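Meet Matoso, the robot arm that is learning to help in the kitchen

Have you ever been asked to put the washing-up away? Then you already know more about kitchens than most robots do! You know which thing is the sieve, where the handle is, and how to pick it up without knocking everything else over.

Matoso is a robot arm made by a small company called Lucero, and schools in Covesby can borrow it for a term. It comes in one big box with a gripper, a camera and a book of 40 challenges to try. The gripper is a bit like your finger and thumb. It has two dark grey fingers that can close together until their tips meet.

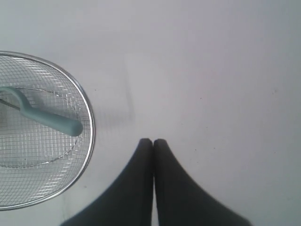 One of my favourite challenges is the sieve (you might call it a strainer). It sounds easy, but think about it for a minute. A sieve is shiny, so light bounces off the rim in bright streaks. It's full of tiny square holes too, and the table shows right through them! Your brain sorts all that out in a blink. A robot has to work out which bits are metal and which bits are just table.

A coloured handle is a big clue. Greeny-blue stands out well on a white table, so it's a good thing for a robot to look for first.

Shadows are sneaky as well. A blurry grey patch next to a sieve isn't something you can pick up, but a robot has to learn that, and learning takes lots of goes. The book suggests 300 for this challenge, which is a lot of sieve! 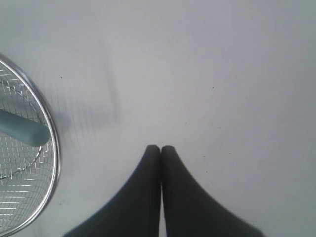

Elli Lappalainen

Matoso isn't perfect. It's slow, and the instructions for setting up the camera are quite hard, so you'll want a grown-up for that part. But I love that you can see what the camera sees on your own screen while the arm is working.

Try this at home: put a sieve on a table, shut one eye and touch the tip of its handle with one finger. Now move the sieve and have another go. Was it harder than you thought?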